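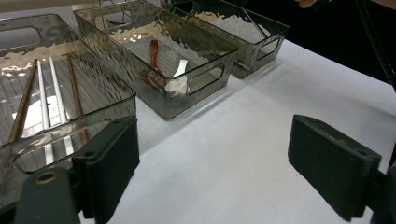
Chopsticks in one bin, spoons in the next.

How do you teach a robot to put the cutlery away?

Putting away spoons is easy for you. You look at a spoon, pick it up and drop it in the right place. A robot has to learn every bit of that job. At the Fledalar workshop, a shared workshop where families build things together, we are making a sorting robot called Pliltent. This page explains how the work is done.

What is a gripper?

A gripper is a robot's hand. Ours is very simple. It has two black fingers that open and close, and that is all. Your own hand has four fingers and a thumb, and you can feel with all of them. Two fingers can still pick up a lot of things if they are put in the right spot before they close.

The tips of our fingers are thick pads with flat sides. Each one sits on a mount with a brass-coloured ring in it.

Why is a person holding it?

The gripper can be held by hand, with no robot arm joined to it. A person uses it to pick up a spoon and carry it to a bin, and a camera on the gripper records what happens. This is called a demonstration. It is like showing a friend how to tie a knot by doing it slowly in front of them.

One demonstration is not enough. If a robot has only seen a spoon in one place, it may not know what to do when the spoon is somewhere else. Our first plan was to record 1000 demonstrations. By the end of April we had 1441, and some of those had to be thrown out because the camera had been knocked.

Why use different things?

Each kind of cutlery is hard in its own way.

Chopsticks are long and thin. If the fingers close in the wrong place, they miss.

A wooden spoon has a rounded handle, so it can roll as the fingers close.

A china soup spoon has a deep bowl and is slippery. It can also chip if you drop it.

Metal things are shiny. Light bounces off them, and the camera can find it hard to see where the edges are. When two of them cross over each other, the robot has to work out which one is on top.
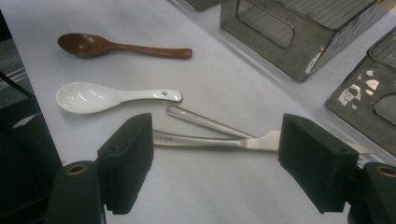

What are the bins for?

The bins are where things end up. They are see-through grey plastic with bumpy sides, and there is a hole at the end for carrying them. Before you start, decide what goes in each bin and stick to it. If you change your mind halfway through, the robot gets mixed messages.

Try it yourself

You need 2 rulers, a few spoons and a box.

1. Hold one ruler in each hand. These are your gripper fingers.
2. Put the spoons on a table, all pointing different ways.
3. Pick up each spoon with the rulers and put it in the box. Do this 20 times.
4. Now close one eye and do it again.

Did you find it harder with one eye closed? Two eyes help you judge how far away things are.

Words to know

Demonstration: showing how a job is done so that it can be copied.
Gripper: the part of a robot that holds things.

Page last changed 2021-11-12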